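I have now spent a full working day watching a robot do laundry, and I'd go back tomorrow.

The robot lives at Drovel, in a room fitted out like somebody's utility room, and it doesn't know how to do a wash yet. So Theano Nikolaidis does it instead, through the robot. She stands behind it with a controller in each hand, and wherever her hands go, its arms go too. Every run gets recorded, and the learning software studies the whole pile later. They had 1,624 runs when I showed up and they want 2,000 by February!

"Socks are the worst," she told me (I'd asked about sheets, but okay). Between runs, Lefteris Papadakis tips the clothes out and packs the basket a different way, so the software doesn't just memorize one heap. Fumbled runs get kept too, with a tag.

Then they let me try. I managed one sleeve in the time Theano does a load. 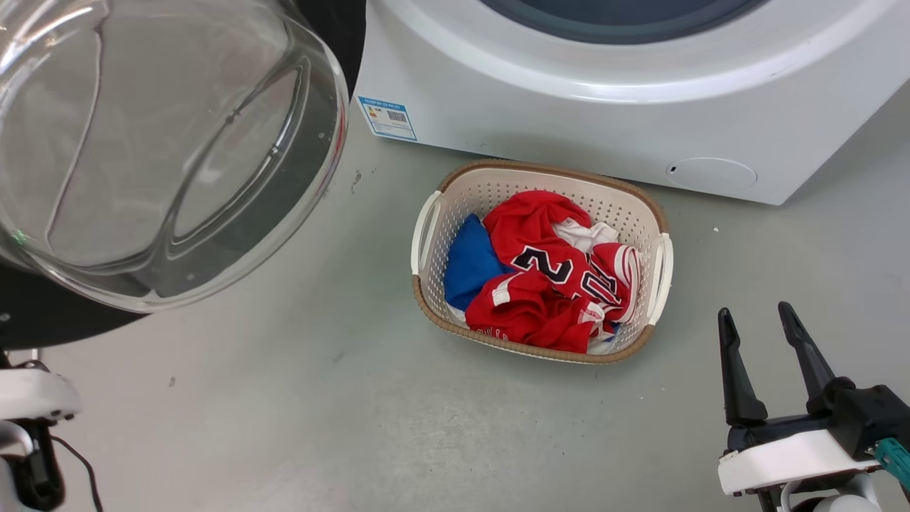
Basket in place, door open: the robot's-eye view of laundry at Drovel.

A good day is up to 30 runs, Theano says, and her shoulders feel each one. She still has her own wash to do when she gets home.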